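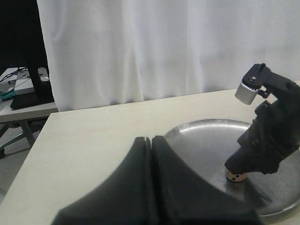

What is the best thing to roll dice on at home?
A shallow round tray with a raised rim, and stainless steel is my pick over felt or leather.

I know how that sounds to people who have spent good money on a folding dice tray with snaps at the corners, and I want to say right away that I have nothing against those people, several of whom I am related to. My sister gave me a Bristik tray one March, a handsome green thing with a padded bottom, and I used it faithfully for a whole year of Sunday afternoons. It's a nice object. I just never loved rolling into it, and it took me far too long to work out that what I missed was the racket.

A die on bare steel makes a noise! It rattles, it rings a little when it catches the rim, and everyone at the table looks up, including whoever has wandered off to look at the snacks. On felt a die gives one soft thud and then somebody has to ask what you got. I grew up playing in my aunt's kitchen in Costigan, where we rolled in the lid of a roasting pan, and to this day a quiet roll feels to me like a phone call where the other person has put you on mute.

There's also the plain business of keeping dice on the table. I'm 65 and my knees have opinions about crawling under furniture. A smooth light tabletop looks lovely under a board game, and I wouldn't trade mine, but a die will skate right across it and off the edge if you throw with any spirit at all (and my grandson throws with a great deal of spirit). A rim doesn't need to be tall to stop that. It only needs to be there.

The other camp will tell you that metal chips your dice. Maybe so, if yours are hand-poured resin with a tiny dragon inside, in which case please ignore me and keep your padding. Mine are the ordinary kind with pips, the beige ones that came out of some long-gone game box, and they have been bouncing off steel for years without a complaint. I'd rather use cheap dice hard than tiptoe around pretty ones.

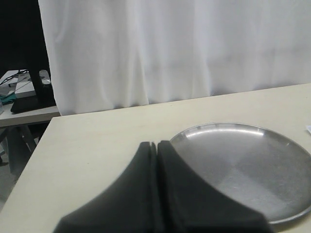
Buy it from the kitchen aisle

My one real grumble is with the prices. Once somebody prints the word "gaming" on a tray, it costs what a decent saucepan costs, and it usually arrives in a box bigger than the game. The restaurant supply place in Pillthorpe has plain steel plates and serving trays stacked up to your elbow, and I paid 2 dollars for mine out of the dented bin. I have never managed to find the dent. You can eat off it, too, which I can't say for the Bristik.

Get one wider than you think you need, since a small plate turns every roll into a game of tiddlywinks and people start dropping the dice in straight down, which in my house is considered bad manners. Brushed or a bit scuffed is better than mirror-bright, to my eye, especially under an overhead lamp, where a really shiny one will throw the light right back at you just when you're trying to read a four. If you play late and there are sleeping people in the next room, slide a folded dish towel underneath. It takes the edge off without spoiling the fun.

My friends at the Grernwood game night still lay out their velvet, and I still roll on it when I'm a guest, and I have a perfectly good time. But when they come to me they get the steel, and at least one of them has started throwing harder than she used to. She says she isn't. I can hear it from the kitchen.

Marlene Gill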